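February, a little after eleven at night

Feet up, finally. I've got the heating pad on my lower back and half a bag of pretzels in my lap, and I promised myself I'd write something down tonight even if it's only a page, because I keep skipping and then the whole week turns to mush in my head.

So! Week two at the tea place. I still can't walk in the back door without looking for a time clock (there isn't one, you just text Rocío that you're in, and she sends you a thumbs up even if she's standing six feet away). Rocío Quezada is officially my favorite boss ever, and I'm including the summer at Flikstead when we were allowed to take home the bent notebooks.

I was on drinks and trays today. I thought trays would be the boring part and I kind of love it. It's the one job back there where I can let my brain wander off. Pick up, look it over, wipe, set down, next one. They're those plain round brown ones with a lip, and they stick together like you wouldn't believe, so you go to grab one and you get its friend too. Emiliano can split them with one hand, a sort of twist with the wrist. I tried the twist and nearly took out a glass. Two hands for me, thank you very much.

What I need to get faster at is knowing where everything lives. The glass plates, the little milk pitcher, the bin of tiny cups with the blue latch — I can find them all if I stop and think, but on a rush you don't get to stop and think. I've started saying it under my breath like a grocery list. Prys heard me and asked if I was praying.
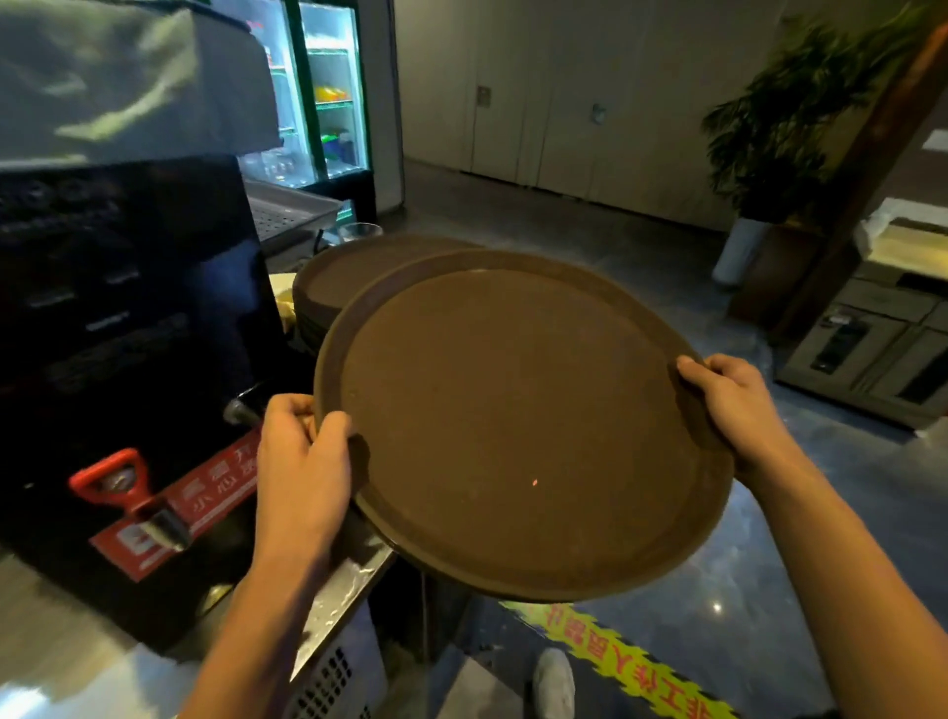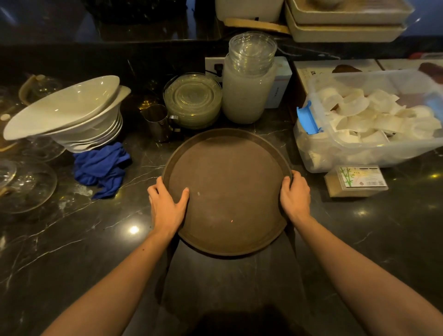 Anyway, the rush. It hit right after four, the way it always does, a whole crowd from the school up the hill plus a birthday table of nine who wanted separate checks. Separate checks! For tea! I did the math wrong twice and a very patient grandmother fixed it for me on the back of a napkin. She left me the change as well, so now I feel like I owe her a free refill for life.

Elie Hijazi was supposed to come in for the second half but his bus got stuck out past Xolalpa, so it was me and Emiliano and Rocío doing everything until almost six. I dropped one spoon. One! Last week I dropped so many I stopped picking them up between times and just did a sweep at the end. I'm calling that progress.

Rocío told me at closing that my wiping is good but I set things down like I'm mad at them. I'm not mad at them! I've got heavy hands, my mom says so too, I used to wake the whole house putting away the cereal bowls. So tomorrow's homework is quiet trays. Put the far side down first and let the near side follow. I practiced with a dinner plate when I got home and the cat left the room.

Money stuff, quickly, before I forget. I put 89 dollars in the envelope, which brings the car fund to 2,000 even, and I actually sat there and counted it again for the pleasure of it. The one I want (the blue one on Yolotzin's cousin's street, with the dent) is 3,421, and he won't come down. Yolotzin Barajas says he'll come down. She says give it until the weather turns and he gets sick of moving it for the street sweeper. I don't know. I'd like to have it before my sister's thing, so I don't have to beg for a ride again and sit with the cake on my knees.

Called Mom on the walk home. She's still going back and forth on the Ballier armchair, the green one, which is 329 on sale and which she has now visited three times like it's a sick relative. I told her buy the chair. She said it's a lot of chair for one person. I told her I'd come over and sit in it too and she laughed, so maybe she'll get it.

Things to do tomorrow: wash the other work shirt, because this one smells like milk. Ask Rocío if I can learn the register. Get the good insoles, not the cheap ones. Text Prys back about the apartment, I've left him hanging since breakfast and he's going to think I hate the place, when really I only hate the shower.

It's nearly midnight and the pretzels are gone. Going to bed.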